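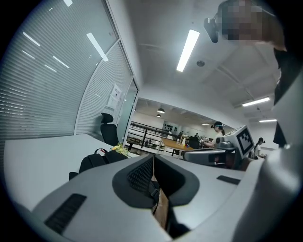 Werkstattbuch Trickfilm, Eintrag vom 29. November

Für den animierten Kurzfilm „Du“ über die Haltung von Karpfen in Zuchtteichen wurde heute die Oberfläche der Fischkörper erneut bearbeitet. Die im September angelegten Schuppen wirken in der Nahaufnahme zu glatt und spiegeln an den Flanken. Gesucht wird für den Bauch ein mattes, feines Relief, vergleichbar dem feinen Netzmuster auf der Innenseite des dunklen, gummiartigen Polsters, das sich auch neben dem hellgrauen Gehäuse noch klar als eigene Fläche abhebt. Auf dem Rücken bleibt es bei den gezeichneten Schuppen. Der Übergang zwischen beiden Bereichen liegt vorläufig knapp unterhalb der Seitenlinie.

Suche Suchbegriff eingeben Suchen

Papier und Abrieb

Die Figuren werden weiterhin als Legetrick aus bemaltem Karton geführt. Erprobt wurden zwei Kartonstärken. Der leichtere Karton wellt sich nach dem zweiten Farbauftrag und ist für die Flossen nicht geeignet; der schwerere mit 300 g/m² bleibt plan, lässt sich an den Gelenken jedoch nur mit frischer Klinge sauber trennen. Die Schwanzflosse ist daher künftig zweiteilig auszuführen. Für die Augen wird die Lösung aus der Werkstatt Wodton übernommen (Klarlack, dünn, ein Auftrag).

Beim Abrieb des Reliefs mit weichem Graphit ergaben sich Unterschiede in der Körnung zwischen linker und rechter Körperseite. Als Ursache kommt die wechselnde Druckrichtung in Betracht. Künftig ist durchgehend vom Kopf zum Schwanz zu arbeiten.

Einstellung 2, Schwarm im Teich

Die Einstellung wurde neu aufgenommen. Vorgesehen sind 100 Fische im Bild, davon nur die vordere Reihe einzeln bewegt. Der hintere Teil des Schwarms liegt auf einer gemeinsamen Folie und wird als Ganzes verschoben. In der Durchsicht zeigte sich ein Flackern im oberen Drittel, vermutlich durch Streulicht vom Fenster. Die Aufnahme ist nicht verwendbar. Wiederholung bei geschlossener Verdunkelung; Blende und Abstand bleiben unverändert.

Die Wasserebene ist nach Auffassung des Unterzeichners noch zu blau. Die Teiche in Stillthorpe, nach deren Vorbild der Hintergrund gemalt wird, haben einen bräunlich grünen Ton, der in den Recherchefotos gut zu erkennen ist. Der Film soll die Enge und den Sauerstoffmangel zeigen, ohne die Anlage dunkler erscheinen zu lassen als nötig. Eine Probe mit etwas mehr Umbra ist angelegt und trocknet im Regal.

Ton und Sprechertext

Die Sprachfassung liegt in zweiter Überarbeitung vor. Der Satz über die Betäubung vor der Schlachtung ist fachlich noch nicht freigegeben und bleibt in der Arbeitskopie stumm. Die Unterwassergeräusche aus dem Bestand Tevgate enthalten ein tiefes Brummen unterhalb von 100 Hertz, das beim Abhören über kleine Lautsprecher nicht auffällt, im Vorführraum aber stört. Filterung ist beauftragt.

Offen

Relief am Bauch in Originalgröße prüfen, erst danach die übrigen Figuren anlegen.
Klingen nachbestellen.
Hintergrundtafel 3 noch ohne Schilfkante.
Der Titel „Du“ steht im Vorspann zu nah am Bildrand und ist vor der nächsten Durchsicht zu versetzen.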